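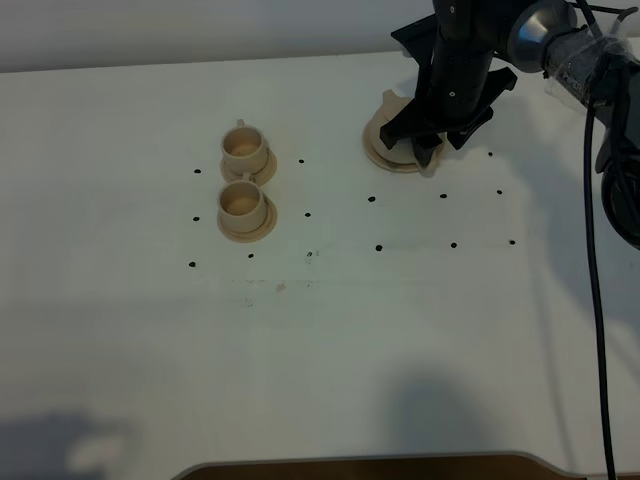 Brisa Magaña
Print | E-mail

My aunt in Ciltdale has given me her small tea set, because she is moving to a flat with one cupboard. I will write here how I am getting on with it, in case somebody else has inherited a tea set and drinks only from mugs.
13 likes · 4 comments

First thing I learned: the cups are for very little tea. I measured with water and stopped before the rim, as you would if you wanted to carry it. Three good swallows and you are finished. My aunt says this is correct and that I drink tea like a horse.
5 comments

I asked her where she bought it. She says from Chang, the household shop near the station in Lurnbridge, which closed many years ago. She paid for it in two parts, and my uncle was told only of the first part.
Share

Yesterday I practised laying it out before guests come. I do not know the rules for this. My mother put the handles all to the right, my aunt puts them how they fall. I tried both ways and I like more how they fall – it looks as if somebody is already sitting there.
4 shares
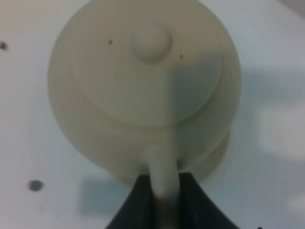
Now about lids, because I have had an argument with my cousin. She holds the lid with one finger when she pours, always, even if it sits tight. I was taught the same but I forget, and once at a christening I dropped a lid into a full cup. So I have become careful. A little round knob in the middle of the top, in the same cream colour as the rest, is the kind I like best. It is plain, and the finger finds it without looking. My cousin prefers the flat loop kind. We did not agree.
13 comments

For washing: I do it by hand, with warm water and a soft cloth, no powder. Somebody wrote to me that baking soda is good for tea stains inside the cups. I tried it on one old mug first and it worked, but I rubbed for a long time. If you know a quicker way please write.
Share

Answer to Kokik, who asked if I will use it every day. No. In the morning at seven I need the big mug and I need it fast. The small cups are for the afternoon, when I have time to fill them again and again.

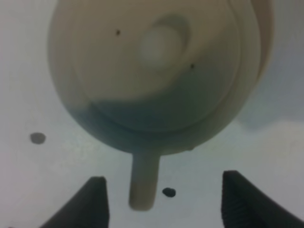 And filling them again and again is nice, I must say. You get up, you sit down, you talk about something else. With a mug you have one conversation for one tea.
59 likes

Where to keep it is not solved. The shelf over the sink is too high for me and the low cupboard has the pans. My aunt kept the cups one inside the other with a paper napkin between. I have bought napkins, the cheapest ones, and nearly 59 are still in the packet, so I can protect the cups for the rest of my life.

She is coming in August to see if I look after it well. I will make the almond biscuits. If they go wrong I will buy some and put them on my own plate.
5 shares · Print | E-mail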